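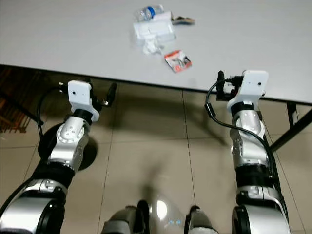 Alva table top, light gray, with a water bottle, a plastic bag, a tissue and snack packaging on it.

Javden Alva Table
For break rooms, lunch corners and shared work areas

The Alva is a plain rectangular table for rooms where people eat, unpack things and leave again. It has a light gray top with a smooth, matte surface and a straight front edge. We sell it as a full table with legs or as a top only, for customers who already own a Memov leg set.

Most of our Alva tables go to small offices, clinics and schools. They get used for lunch at noon and for sorting mail or meeting with a client at two. The top was chosen with that kind of day in mind.

Size and weight

Length: 53 inches
Depth: 32 inches
Height with standard legs: 29 inches
Weight, complete table: 41 pounds
Maximum load, spread evenly: 100 pounds
Color: light gray
Surface: smooth, matte

The load figure is for items placed on the top. The table is not made to be sat or stood on. If you plan to keep a coffee machine or a small refrigerator on it, place the machine over one pair of legs and check its weight first.

The surface

The matte finish cuts down on glare from ceiling lights, and fingerprints are less noticeable on it than on a gloss top. The gray is light enough that wrappers, tissues and crumbs can be found quickly at the end of a break. Clear plastic is harder to spot. A flattened bag or an empty bottle without a label can be missed from across the room, so look at the table from close up before you wipe it.

The top is one continuous piece. There is no center seam, raised rim or cable opening in the standard version. Crumbs can be swept straight over the front edge into a bin or a hand.

Clearing and cleaning

Pick up the trash before wiping. Bottles and anything that may still hold liquid come off first, then bags and wrappers, then used tissues. Check folded bags for contents. Snack packets often have a little left in the corners, so lift them instead of sliding them across the top.

Once the table is clear:

1. Wipe with a damp cloth and a few drops of dish soap.
2. Wipe again with clean water.
3. Dry with a soft cloth.

Coffee, tea and juice should be wiped up the same day. For a dried spot, lay a wet cloth over it for a few minutes and wipe again. Do not use steel wool, scouring powder or a melamine sponge. They will leave a shiny patch in the matte finish and the patch can't be repaired.

Printed packaging can leave ink behind if it is left under something heavy in a damp place. Rubbing alcohol on a cloth takes off most ink. Try it near the back edge first.

Where to put the bin

Customers ask us about this more than about the table. For one Alva in a break room, a single bin near the short end works well. People walk past it on the way out. If your building collects bottles separately, put the bottle container next to the trash. When the two are on opposite sides of the room, bottles tend to end up in the wrong one. Ask your collection service how it wants plastic bags handled, as many do not take them with bottles.

Leave room for chairs to be pulled out. We suggest 32 inches of clear floor on each long side.

Seating

The Alva seats four, two on each long side. A fifth person can sit at the end for a short meeting. It fits the Pinon bench, which pushes fully under the table when not in use. Most standard chairs fit too, but measure the armrests if your chairs have them.

Two tables can be placed end to end. They are not joined by hardware, so the floor should be level. The leveling feet turn by hand and will take up small differences.

Assembly

The complete table ships in one flat carton with four legs, screws and a hex key. You will need a second person to turn it over. Put a blanket or the opened carton on the floor and lay the top face down on it. Start all the screws by hand and tighten them after every leg is in place. Check them again after a month.

Top-only orders come with pilot holes that match the Memov leg set. Other legs can be used, but you will have to drill your own holes. Drill no deeper than the marks on the instruction sheet.

What is in the carton

Alva top, light gray
Four legs with leveling feet
Screws and hex key
Instruction sheet
Care card

Delivery and returns

Tables in stock leave our warehouse within three working days. Delivery is to the door. Please open the carton and look over the top and its corners before you put the table together. If there is a chip or a scratch, send us a photo and keep the packaging until you hear back.

Unused tables can be returned within the return period printed on your invoice. We can't take back a top that has been drilled.

Orders of six or more

Larger orders are handled by Selina Lehner in our contract sales office. She can quote for mixed orders of Alva tables and Pinon benches and arrange delivery on different dates for different buildings. Please include your floor plan or at least the length and width of each room. School orders for summer delivery should reach us in May.

Spare parts

Legs, leveling feet and screw packs are sold separately. Leveling feet come in packs of four. Replacement tops are sold under the same item as the top-only Alva, so you can keep your old legs and change just the top.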